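Rangement de la dînette, le fil. J'ai vidé le bac du salon ce matin, on y va dans l'ordre. 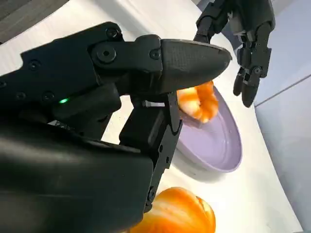
L'assiette lavande, le petit morceau orange et blanc juste au-dessus, le plus gros encore sur la table.

1/ Le bac fait 60 cm de long et tout y était en vrac depuis mars. Les assiettes au fond, les aliments par-dessus, et des miettes de vrai biscuit partout.

2/ Je trie par assiette. Une couleur d'assiette, une famille d'aliments. La lavande prend tout ce qui est orange, c'est la règle de la maison et elle n'est pas négociable.

3/ Le petit orange rayé de blanc : crevette ou quartier de clémentine ? À la maison les avis sont partagés. Je l'ai mis avec les oranges, on verra au prochain repas des peluches.

4/ Les assiettes viennent de chez Falten, achetées d'occasion à la bourse aux jouets de Putesgate. Le lot complet, 18 euros. Le rebord est assez haut pour que rien ne roule par terre, ça m'a décidé.

5/ Lavage : eau tiède, savon, torchon. Pas de lave-vaisselle pour les aliments, j'ai déjà perdu une tomate comme ça.

6/ Pour ranger ensuite, j'ai pris des boîtes plates Tralbridge. Elles supportent jusqu'à 71 degrés d'après la notice – ça ne me sert à rien mais c'est écrit en gros.

7/ Reste à trouver une place pour la marchande et sa caisse. Elle ne rentre pas sous le banc, j'ai essayé dans les deux sens.

8/ Si quelqu'un a une assiette vert clair de la même série, je suis preneur. La nôtre est restée chez les cousins.

24 juin 2024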